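Harneck Regional Reader: progress report to the Lanance Fund
2022-07-10
Prepared by Cyrill Lehner, series editor

Work since the April report has gone mainly to permissions and the shipwreck section. The anthology now stands at 18 excerpts, of which 3 still lack signed reprint agreements. Two are held by the Forkine estate, which has asked to see the headnotes before it signs. The third is a chapter from a lighthouse keeper's memoir with no traceable heir. Eliécer Inga is searching the county probate index and expects to finish that search before copyediting starts.

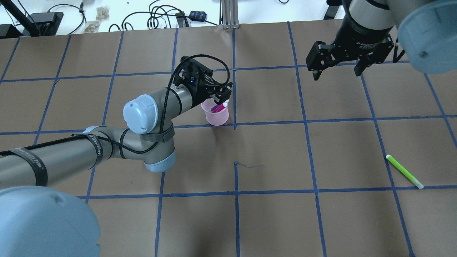

Gripper over a pink cup on the taped grid.

Transcription of the Gezer diaries is complete at 751 manuscript pages. Spelling has been kept as written, with dates standardized in brackets. We propose to print 40 pages, drawn mostly from the winter entries on ice cutting and the loss of the mail schooner. The schooner entries disagree with the newspaper account on the number of passengers, and the headnote will give both versions. 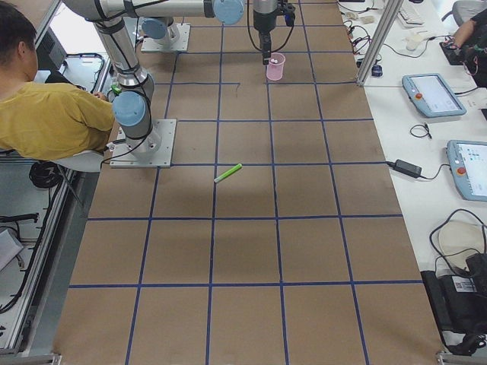 Headnotes for the farming and logging sections are in second draft. The logging notes run long and will be trimmed to one page each. The index has not been started. Spending is within the approved budget except for permissions fees, where we request a transfer from the travel line. A revised schedule of fees is attached as Appendix B.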